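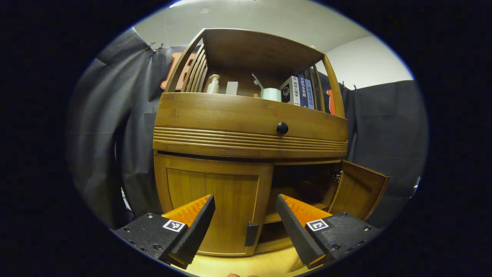
Kommode Plutau mit Bogenaufsatz, Schublade und zwei Türen

Artikelnummer 1553
Preis: 343 Euro, inklusive Mehrwertsteuer, Versand wird extra berechnet

Die Plutau ist ein Möbel für kleine Zimmer, wo ein Regal und ein Schrank nicht nebeneinander Platz haben. Sie hat oben ein offenes Fach, in der Mitte eine Schublade über die ganze Breite und unten ein Schränkchen mit zwei Türen. Das Holz ist goldbraun und hat einen warmen Ton, der an Bambus erinnert.

Das offene Fach

Über dem Fach läuft eine gebogene Leiste aus Holz. Links und rechts ist das Fach mit senkrechten Stäben geschlossen, so können Bücher am Rand angelehnt werden, ohne dass man eine Buchstütze kaufen muss. Bei uns im Laden stehen rechts drei Bücher, links ein weißer Pumpspender, dazwischen Kleinigkeiten und eine Rolle Klebeband. Man sieht daran gut, für welche Art von Sachen das Fach gedacht ist: was man jeden Tag in die Hand nimmt.

Große Bildbände empfehlen wir für dieses Fach nicht. Bitte messen Sie Ihre Bücher vorher, der Bogen ist in der Mitte höher als an den Seiten.

Die Schublade

Die Schublade hat einen runden schwarzen Knopf, der oben auf der Front sitzt. Unter dem Knopf ist die Front waagrecht gerillt. Die Rillen kann man mit einer weichen Bürste sauber machen, zum Beispiel mit einer alten Zahnbürste. Der Knopf ist von innen geschraubt. Wer einen anderen Knopf lieber hat, kann ihn selber wechseln.

Das Schränkchen

Die Türen gehen nach außen auf, an Scharnieren aus Metall. Die linke Tür hat ein vertieftes Feld mit erhöhtem Rand und nahe der unteren rechten Ecke einen kleinen schwarzen Riegel. Bitte rechnen Sie bei der Aufstellung den Platz für die offenen Türen mit ein, besonders neben einem Bett oder in einem engen Flur.

Lieferung und Aufbau

Die Kommode kommt in einem Karton und wiegt 21 Kilogramm. Der Bogenaufsatz liegt getrennt und wird zuletzt montiert. Ziehen Sie die Schrauben am Anfang nur leicht an und erst fest, wenn alles gerade steht. Wenn die Türen danach nicht auf gleicher Höhe sind, kann man sie an den Scharnieren nachstellen.

Im Karton sind auch ein Winkel und eine Schraube für die Befestigung an der Wand. Der Dübel ist nicht dabei, er muss zu Ihrer Wand passen.

Pflege

Mit einem leicht feuchten Tuch abwischen und trocken nachreiben. Keine Scheuermilch. Unter Flaschen mit Seife oder Creme legen Sie am besten einen kleinen Untersetzer.

Passend dazu

Nachttisch Akinola, Artikelnummer 1537, im gleichen Farbton. Er ist wieder ab März lieferbar.

Fragen

Für Fragen zum Möbel schreiben Sie bitte an Laimutė Ķēniņš, für Lieferung und Reklamation ist Birgit Eichhorn zuständig. Ersatzteile (Knopf, Riegel, Scharnier) schicken wir auch einzeln.

Möbelhandel Mulolik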